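Kitchen Tips for a Rented House in Jalleck
Sep 10, 2018

Jalleck is a small town on the Urkura river, and most visitors rent a house in the old quarter between the bridge and the market hall. The kitchens are small and the stoves are often old. These tips apply to most of the houses on the left bank.

Water. Tap water in Jalleck is safe but very hard. Fill the kettle only as far as you need and empty it at night. If there is scale inside, boil it with 2 tablespoons of vinegar in plain water, let it stand for 60 minutes and rinse twice. Do the same with the coffee pot at the end of a long stay.

Bread. The local loaf is a dark rye weighing 700 grams. Keep it cut side down on a board under a cloth. In August it molds quickly, so slice half and freeze it on the first day.

Fruit. The market opens early and the best fruit is gone by ten. Buy it a little firm and leave it on a plate at room temperature, with space between the pieces. Wash it just before eating. Fruit with a mark on the skin should be eaten first – cut the mark out and use the rest.

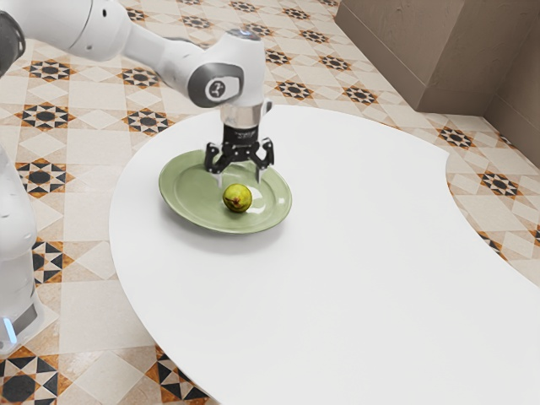
One reader, Cinico, writes that the market on the Lis side of the river stays open later than the one in the old quarter, and that the stalls there lower their prices in the last hour. The walk takes 15 minutes from the bridge, and there is a bus back if the bags are heavy.

Stove. Many houses still use bottled gas. Check the bottle on arrival by lifting it slightly, and ask the owner where the spare is kept. Close the valve when you go out for the day.

Fuses. The wiring in the older houses will not carry an electric kettle and an oven together. Run one, then the other. The fuse box is normally in the hall, behind the coats.

Trash. Glass goes to the containers by the bridge. Food waste goes in the brown bin, wrapped in newspaper. Plastic bags are not accepted in the brown bin, including the ones sold as compostable.

Bus 57 stops outside the hardware store, where you can buy fuses, gas hoses and kettle filters.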